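Demonstration Day Report
Clodik student project, automation elective
Faltau campus, April

1. What we were asked to do

The elective requires every project group to attend one outside demonstration and write it up. Ours was the Clonside open day, held in the main lecture hall at Faltau, where the Giáp team showed how they teach a two-fingered gripper to tidy a desk. We had spent most of the term on Clodik, our own sorting program, which has so far sorted several things into the wrong bin with great confidence. We went to see how the grown-ups do it.

2. The demonstration

The method is simple to explain. A person holds the gripper by hand and does the chore, and the recordings become training material for an arm. The chore was clearing the front desk, which had the usual deposits of academic life on it: booklets, markers, a remote control, a plug adapter.

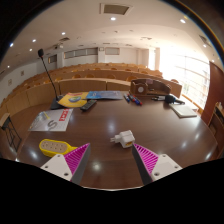

Why does a person hold the gripper if the point is to have a robot do it?
Because people are quick and already know how to pick things up. One person can record up to 30 short runs in the time our group needs to agree on where the arm should stand.

The presenter told us their desk set now holds 2915 runs. Clodik was trained on 1000 pictures of bottle caps, most of them from the same vending machine. We did not bring this up during the discussion.

3. What we learned for Clodik
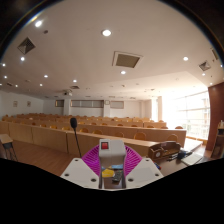
Our program fails mainly on objects that touch or overlap, and we had been blaming the lighting. After the visit we are less sure. The hall had a whole wall of windows blown out to white on one side and lamps all over the ceiling, and the presenter seemed happy to record in it. Their advice was to collect under bad light on purpose and stop waiting for a cloudy afternoon. This was annoying, as waiting for a cloudy afternoon was most of our April schedule.

The second thing we took home was clutter. We always wiped our test table clean and placed one cap in the middle, like a museum piece. The Giáp people leave things lying where they are and shift them a little between runs. We tried to ask whether there was a system to the shifting. The answer was a shrug, which we have entered in our notes as "random placement."

We also got 2 minutes each with the gripper. It feels easy until you try to set something down gently, at which point you discover how much your wrist normally does without being asked.
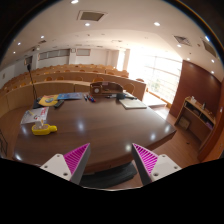
4. Changes to our plan

We will rebuild the Clodik picture set with mixed objects, uneven light and at least one table nobody has cleaned. The bottle caps stay, but they will have company. The bin labels also need to be swapped back, a separate matter that the group has agreed to discuss after grading.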